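From: Senan Ó Riain
To: Ulldale Bridge Circle list
Date: September 1, 2020
Subject: Re: [ulldale-bridge] Board 14 and the opening lead

Hello Sizwe, hello everyone,

Sizwe Buthelezi wrote:

> I have been going back over the hands from the Melholm evening and
> I still can't make peace with Board 14. Spades were trumps, four of
> them, South playing, and I was West with
>
> S 8 3
> H K J 7 2
> D Q 10 9 5
> C A 6 4
>
> The bidding was one spade, three spades, four spades, and we never
> said a word. I led the ten of diamonds and it went badly. My partner
> was very kind about it, which made it worse. Was a heart so obvious?
> And while I have your ear, is anyone else finding the online table
> too quick? I no sooner sort my cards than it's my turn again.
>
> Sizwe

Thank you so much for sending the full hand, because half the time we get a complaint on this list and have to guess at the small cards! I took it down to the kitchen on Sunday and thought about it all through breakfast, and then I thought about it some more while I was meant to be doing the dishes.

First of all, no, I don't think a heart was obvious at all. Leading away from a king against a suit contract makes me nervous and always has. My first teacher, back when the Reinholz club still met upstairs, used to say you might as well hand declarer the king with a bow on it. But I've softened on this over the years. When they've bid one-three-four like that, dummy has a fit and some values and you know very little about the rest, so you're guessing, and I would sooner guess where a lead might set up two tricks for us than where it might set up one slow one. If your partner turns up with the queen of hearts you look like a genius. If declarer has the ace and queen, well, you look the way I look most weeks.

The diamond is perfectly respectable too. I would have led it myself at one time, and I'd guess half the room did. Leading from Q 10 9 is not so different from leading from K J, when you think about it, since both can cost a trick if the cards lie badly. What I would not do is lay down the ace of clubs, and I'm glad you didn't, however tempting it is just to have a look at dummy.

A small trump is the other idea, and I know some of you swear by it. With two little ones I don't mind it. It gives nothing away as long as partner doesn't have something like queen and one other, in which case you've just done declarer's work and will hear about it on the drive home (or over the phone, these days).
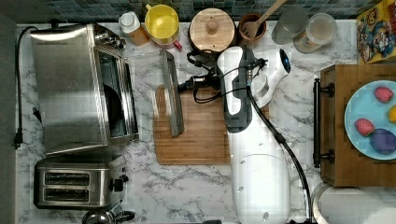
Club news

Now, as to the online table being too quick, you are far from alone. I had the same grumble in July and it turned out I had been playing in the fast room the whole time without knowing it. When you sign in to Watasia, look for the word "pace" near the top of the list of tables and choose "relaxed" before you sit down. You can't change it once the first board is dealt, so if you forget you'll just have to hang on until the round is over. The relaxed tables give you a good long while for each card, plenty of time to sort a hand and find your glasses.

The Thursday game carries on as before, same start time, same pairs unless you tell me otherwise. We have 70 names on this list now, which is lovely, and if a few more of you who only read along would like to try a hand, please write to me and I'll find you a patient partner. I have one or two in mind.

For those who like to follow these things, the Melholm pair finished the summer ladder on 1,135 points and took first place, well ahead of the rest of us. Congratulations to both. I was somewhere near 800 and would rather not go into how.

Sizwe, would you mind sending the North and South cards too, if you still have them? I have a feeling four spades can be beaten on a heart lead only if your partner plays the second round very carefully, and I'd like to check before I say so to anyone who was there.

All good wishes, and keep those hands coming,

Senan

_______________________________________________
ulldale-bridge mailing list
To leave the list, send a message with the word "unsubscribe" in the subject line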